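Getting the grip back: a talk with hand therapist Hammad Magsi

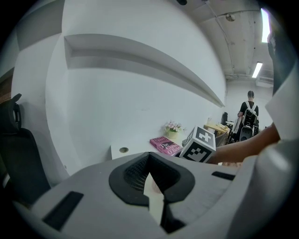

A hand and a patterned cube at a white desk.

Hammad Magsi starts work at 7:30 in the morning because that is when people with jobs can come in. By the time I got to Genia, the clinic he has run for 9 years above a dentist's office, he had already seen three patients and was eating toast at the reception counter.

Most of them, he told me, had never heard of hand therapy before they needed it. "They know physical therapy. They think of knees and backs. Then they cut a tendon on a can lid and the surgeon says, go see this guy for twelve weeks."

Kitchen accidents make up a large share of his work. So do falls on ice, and in October he gets people who fell off ladders cleaning gutters. Last year the clinic saw 523 patients. He shares the load with one other therapist, Irfan Awan, who makes most of the splints.

I asked what people get wrong in the first weeks. Magsi said they either do nothing or do far too much. "A man with a repaired tendon feels fine at week three. He picks up a bag of dog food. Now he's back with the surgeon. The other kind keeps the hand in his lap like it belongs to somebody else, and it gets stiff, and stiff is slow to fix."

The exercises are dull, and he doesn't pretend otherwise. Patients bend one joint while holding the next one still. They slide a towel across a table. They pick up coins and put them down again. He used to hand out a printed sheet with 14 exercises on it. Now he gives three at a time and writes them on a card by hand, and he says more of them get done.

Wojciech Górecki, a piano tuner, agreed to let me sit in on part of his session. He broke two bones in his right hand last winter. His grip had come back to 70 percent of the left by that morning's test, which Magsi measured with a squeeze gauge and wrote down without comment.

"The strength isn't what bothers me," Górecki said. "It's small movements. I turn a pin a tiny amount, and I used to feel that in my fingertips. For months I felt nothing much. Now I feel something, but late."

Magsi said feeling is often the last thing to return. Nerves grow slowly, and there is little a therapist can do to hurry them. What he can do is train the brain to make sense of what does come through. Patients close their eyes and sort buttons, or name a fabric by touch. Some find it childish. Górecki did it at home with his granddaughter, who beat him every time.

Money came up before I asked about it. A full course of visits costs roughly $3,000 without insurance, and plans differ in how many they cover. Magsi will stretch the visits out when he has to — one every two weeks, with a phone call in between. "It's not what I'd choose. But six visits spread out well can do a lot, if the person works at home."

He would like surgeons to refer people sooner. Some now send patients within days of an operation, and others still wait until the cast comes off. He has written to several offices in the area and heard back from two.

At 10:15 his next patient came up the stairs holding her wrist against her coat. Magsi put the rest of the toast in a drawer and went to wash his hands.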